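Search the notebook Go

Notebooks > Trullerport > Bedroom bay > Linen and fit-out

Print this page | E-mail this page

February, bedroom bay, entry 16

Started 9:40. Carried over from the last entry: refit the pink sheet, decide on the lace, clear the small waste, check the headboard fixings.

Sheet. Pale pink, large bed, used without a topper. Smoothed by hand from the head end toward the foot. Not ironed. The soft creasing that remains is acceptable for our purposes; Ottmar Sauerland wants the creases kept on record, so do not steam it before he has looked. Overhang on the side away from the lace is still longer than I would like. Pulled it back 5 cm, it crept again when I leaned on the mattress. Left it.

Pillow bedding, pink, at the head end by the window. Not squared up. Low priority.

Lace. White, floral pattern in the mesh, gathered ruffle along the top. The stock sheet lists it under Dagdag as "skirt/curtain, 2 pcs", which does not settle what it was sold as. Hangs well enough either way. The ruffle does not sit flush with the bed: there is a gap, and small items go down it. Recovered 3 hair grips and a pencil from under there before lunch. Options:

a) tack the ruffle to the base fabric at intervals
b) hook-and-loop strip along the base
c) leave, and sweep under the bed at each change

Going with (c) until the Prarelex tape arrives. Tacking leaves holes and the mesh is not ours to damage.

Headboard. Carved horizontal ridges, orange-brown finish. Dust collects between the ridges and a flat cloth skips over it. Soft brush first, then barely damp cotton, along the grain, then dry cotton. No polish. The Wuko polish left a haze on the test offcut after 2 coats and took most of an afternoon to get off. Leave the small pale label near the end where it is. Print is faint and will not survive wiping.

Waste. Lime-green round basket, perforated wall, on the floor against the lace. Position is fine for reach from the bed, but the lace has to be lifted clear when the basket is moved or the mesh may catch on the rim.

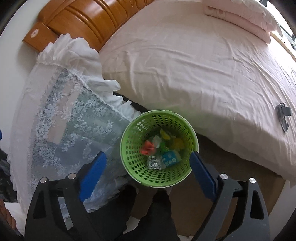

Waste, sorting and emptying

Contents are all light packaging: crumpled wrappers in red-orange, yellow and clear, a silver foil packet, a small light-blue box with white lettering. No food scraps noted when sorted. Procedure as used today:

1. Lift lace, slide basket out along the floor.
2. Take the box out first and flatten it. Goes to card.
3. Wrappers and foil to general. Foil packet checked empty before it went in.
4. Wipe rim and inside wall. Crumbs pass through the holes, so wipe the floor under it as well.
5. Basket back in the same place, lace down behind it.

No liner. Tried one last month: it shows over the rim and slips inside after a few items. If we go back to liners they need a band.

Grey plastic clip or hook, loose on the sheet. Does not match anything on the fittings list. Bagged and put in the parts drawer, marked "bed, unknown". If it belongs to the curtain side, say so in the margin.

Open:
- tape for ruffle (Prarelex, ordered)
- overhang, try sheet clips at the corners
- headboard fixings, not reached today
- O.S. to look at creases

Stopped 12:15.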